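Report on a Visit to the Trurnar Centre for Development Partnerships

Open Day on Gulf Finance and Skills Policy in Eastern Africa

September 2026

The Trurnar Centre held its annual open day for researchers, embassy staff and members of partner bodies. The Dreseck Institute was represented by two members of its regional programme, and this report has been prepared by Inna Kushnir for circulation among its associates. According to the registration desk, 228 people attended, a larger number than in any earlier year. The programme was divided between a morning of presentations and an afternoon of visits to the Centre's archive, its reading room and the offices of the Skillden training fund, which shares the building.

Background

Gulf lenders have become a familiar presence in the ports, farms and power networks of eastern Africa. Much of the published work treats this presence as a matter of rivalry at sea and of food supply for the lending states. Less has been written on what borrowing governments ask for in return, and how far those requests change the terms of a loan. The Centre chose this second question as the theme of the open day, with particular attention to clauses that require a lender or contractor to train local staff.

Such clauses are older than is often supposed. Several agreements held in the archive date from the early years of independence, and their wording on apprentices and technical schools is close to the wording in use now. What has changed is the position of the clause in the document. In the older papers it appears in the main text, usually beside the repayment schedule. In the recent ones it is more often placed in an annex or a side letter, where its legal force is open to dispute.

Morning presentations

The opening session introduced the Centre's collection of agreements, which now contains 333 documents. Not all of them are full texts. A number are summaries released by finance ministries, and some are known only through the record of a parliamentary debate. The archivist explained that each entry is given a grade for completeness, and that researchers are asked to quote the grade when they cite the entry. Members of the audience asked whether documents passed on without the consent of a government were accepted. The reply was that they are not, and that the Centre would lose its access to ministries if this rule were relaxed.

The following session dealt with the Moya corridor, a road and dry port scheme financed by a group of Gulf lenders and still under construction. The speaker had spent a long period in the district and gave a careful account of the talks that preceded the loan. The borrowing government had first sought a grant element. When this was declined, it pressed for a training college at the inland end of the road and obtained a written commitment to build one. The college has been built. Its staffing was left to a later agreement, which had not been signed at the time of the visit.

Discussion of the Moya case took up the rest of the morning. One view from the floor was that the college should be counted as a success for the borrower, as a building can be put to use whatever happens to the original partnership. Others considered that an unstaffed college places a cost on the education budget which the loan papers do not show. The chair did not attempt to settle the matter. It was noted that neither side had figures for the annual cost of running the college, and the speaker agreed to ask for them.

Afternoon visits

The archive was shown to visitors in small groups. It occupies the lower floor and is well ordered, although the reading room is short of desks and booking is advised. Photocopying is permitted for entries of the highest grade only. Our members consulted the file on a cancelled irrigation scheme, where the correspondence sets out plainly the order in which each condition was raised and dropped. It would repay further study, and a separate note is being prepared.

The Skillden fund received visitors in its own offices on the upper floor. It makes grants to technical colleges in places where a foreign loan has promised training and the promise has been met only in part. Grants run for three years. The director was open about the limits of this approach: a fund that fills the gap left by a lender may make it easier for the next lender to leave the same gap. For this reason Skillden now asks the ministry concerned to write formally to the lender before an application is considered. Some ministries have been unwilling to do so, and their colleges have gone without support.

Arrangements for further contact

The Centre has invited the Institute to send a reader to the archive for a fortnight in December. The invitation has been accepted in principle, subject to funding. Associates who wish particular files to be consulted should send the title and grade of each entry to the regional programme.

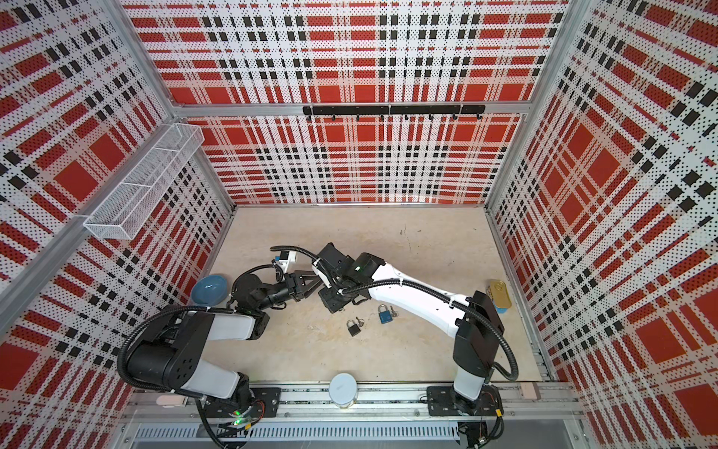
Equipment clauses formed the last item raised with Skillden, and they deserve closer attention than they have received. Most of the agreements in the archive promise only "modern equipment suited to the needs of industry", a phrase that leaves the choice to the lender. It could be met with a set of hand tools or with costly automated machinery, and these call for very different teachers, spare parts and budgets. The fund would like to see the clause name the courses to be taught and the party responsible for repairs. It has drafted model wording to this effect, and the Institute has been asked to send its comments to the director in writing.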